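1/ Fern people, I finally got into the herbarium annex on Monday and I have thoughts. Thread, because I can't shut up about staghorns.

2/ So! I went in to settle a bet with Remzi Coşkun over a potted Platycerium we both wanted to call bifurcatum. He's now leaning superbum. I'm not. One look at the spore patches and I was back on my side of the fence (they sit out on the narrow tips of the forked fronds, brown and felty, like suede).

3/ Priya Haverford pulled the old folders for me. 194 sheets, and 17 of them still have a pencil "?" next to the name. I love those question marks so much.

4/ Shield fronds are the part folks panic over. They go brown and papery and people rip them off. Please don't! They hold the plant on its mount and catch leaf litter. Mine has 15 layers of the stuff and it's thriving.

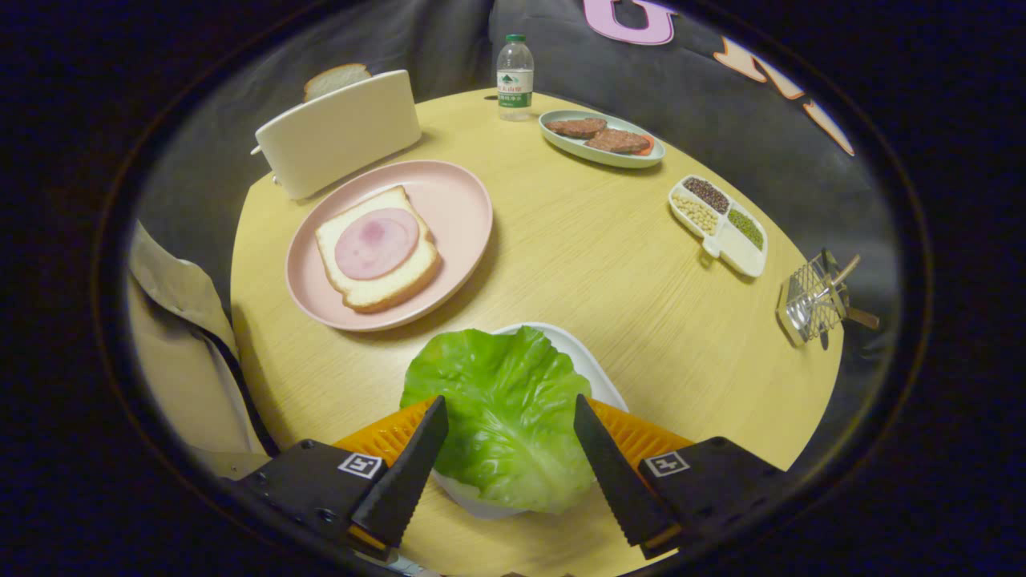
5/ Watering, since you all asked

Soak the whole mount in a bucket, let it drip, hang it back up. In August I do this twice a week. In winter I wait till the fronds look a little limp. The fuzz on them is supposed to be there, so don't wipe it off.

6/ Light: bright shade. Mine hangs under a big mango and gets up to 32 inches of new frond spread in a good year.

7/ Barrett Dvorak wants to know if you can grow them from spores. You can, it's just slow. Pups are way easier, cut one off with some of its roots and tie it to a board with moss behind it.

8/ Remzi still owes me lunch btw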